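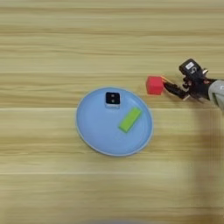
Mastness user forum > Software > Perception and planning

Grasp pose drifts towards the far side of the cube

kelpwright
Friday, April 17, 2026

Hello all. I have a pick and place task with small blocks and a light blue plate on a wooden table. Detection is good, the plan is found quickly, but the grasp pose for the red cube is always moved a bit away from the gripper. The fingers then close on the near part of the cube only, and it turns in the grip. The green block on the plate I can pick without a problem.

My setup is Mastness with the Brorano planner and a wrist camera. Depth is filtered before the segmentation. I have repeated the hand-eye calibration two times and the result did not change. The offset is the same in every run, so I don't think it is noise. Which parameter should I look at first?

tof_and_nail
Calibration. It is always calibration. Two runs that give the same number only tell you that you made the same mistake twice. How many poses did you use, and how much did you rotate the wrist between them?

kelpwright
30 poses, with rotation around all three axes. If the calibration was wrong, I would expect the green block to be wrong also. It is on the same table and not far away.

odd_quaternion
I would not be so sure. The green one is long, so a small error along its length does no harm. You would simply not notice it. Try to grasp it across the short ends and see if the fingers arrive in the middle.

But I have another question. At which moment do you take the cloud? If you take it when the gripper is already near the cube, the fingers are in the view and they hide one side. The segmentation then fits a box to what is left, and the centre moves away from the fingers. This is the direction you describe.

kelpwright
The cloud is updated during the approach, yes. I have the "refresh target" option on, because the cube is sometimes pushed a little when the arm works at the plate.

odd_quaternion
Then I would start there. Freeze the target when the distance to the cube is under 70 mm and compare.

tof_and_nail
I don't agree with freezing. You hide the problem and lose the correction in the last part, where you need it most. Mask the gripper out of the cloud properly, with the real finger model. Many people use the mesh from the standard download, and this one has no fingertips. If your tips have another colour or another shape than the mesh, they stay in the cloud as part of the object.

kelpwright
Thank you, I have checked this now. The mask uses the standard mesh, and my fingertips are orange-yellow pads which are not in it. In the debug view the cluster for the red cube had 1,690 points, and a part of them is clearly on the pads. So the box should become bigger towards the gripper, no? But my error goes to the other side.

odd_quaternion
Not if the fit uses a fixed cube size. Then it has to choose which face it trusts. Look in the config for "anchor_face". In the Stüber branch the default is the nearest face, in the main branch it is the farthest one. With the nearest face, a few points on the pads would pull the box to you. With the farthest one and some shadow points behind the cube, it goes away from you.

stairwell_pid
We had the same thing in our lab in Zerkbridge, with a different arm. For us the anchor was not the cause – the depth filter was. It smeared the edge of the cube onto the table, and the far face was moved back. Switch the filter off for one run and only look at the cloud, no motion.

kelpwright
I am on main, so farthest face. I did both tests. With the filter off the far edge is sharp and most of the offset is gone. With the pads added to the mask the rest is smaller, but I still see it when the wrist is strongly tilted.

tof_and_nail
The rest is calibration.

kelpwright
Maybe you are right about the last part :) I will repeat it with the wrist more tilted and write the values here. For now I keep the refresh on and the filter off. Does anybody have a mesh with the longer pads, or should I measure mine and draw it?

stairwell_pid
Draw a plain box for each pad and make it slightly too big. It is enough for a mask.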